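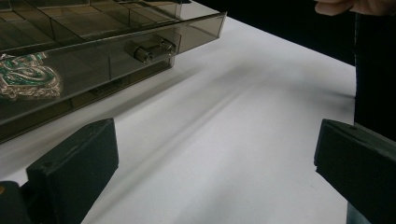 Curkley has released version 8 of Sendow, its perception and grasp-planning software, with a new depth module for transparent and tinted objects. Clear materials have long caused errors in depth maps, as a sensor may report the surface behind an object in place of the object itself. A smoked acrylic case with thin inner dividers presents several such layers at once, and its small metal fitting adds bright highlights and doubled reflections. The module, named Korletey, estimates the outer walls first and passes them to the planner as solid boundaries.

Curkley trained the module on 1,282 recorded sequences. Planning time per grasp is limited to 25 milliseconds under the default settings. Existing users of the Drovar control package may install the update beginning Monday. Configuration files from version 7 must be converted before use.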